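4.2 Cups after the party

I almost left disposable cups out of this study. My plan was to write about mugs, the ones people have owned for years and get cross about when a guest picks the wrong one, and I had 88 diary entries full of them. Then Nusrat Durrani, who did the second round of coding with me, pointed out that 11 of our households kept mentioning paper cups (often in the same breath as an apology!), and that I'd been filing them all under "trash." She was right, and I went back and read the whole lot again one Monday with a pot of coffee.

What people wrote surprised me. Paper cups get kept. They come home from a birthday, half a sleeve of them, and they go in a bag on the shelf with leftovers from other birthdays, so that after a while no household has a matching set. The family we call Borka had plain ones, striped ones and a few with cartoons, and the mother could tell me which party most of them came from. The Araújo household sorted theirs by pattern before stacking them, and the Musness household just pushed whatever fitted into whatever else and called it done.

The stacking matters more than I'd expected. People seem to do it in two quite different ways. Some stand one cup upright as a base and feed the others into it, picking them up one by one from wherever they've rolled. Others hold the growing stack in one hand and go round the table with it. I'm a stack-in-hand person myself, and I'd honestly never noticed until I started asking. The base-cup people told me they like having a fixed spot to aim for, especially on a small table with a cloth on it, where a cup on its side will roll a little and then stop against its neighbor.

Figure 2 gives a fair idea of the kind of mixture I mean: one cup with a green leafy band standing up, and six others on their sides on the checked cloth, two of them red with brown insides and a couple with blue cartoon prints. Looking at a group like that, I find myself wanting to pair up the reds first, and several people in the diaries said much the same about their own odd collections.

Figure 2. Mixed paper cups on a small table with a plaid cloth.

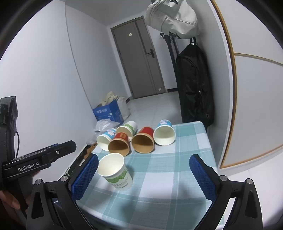 4.3 Mugs with owners

Back to the mugs, then. Most of the entries that named a person also named a mug, and the rules about who could use it were rarely spoken out loud.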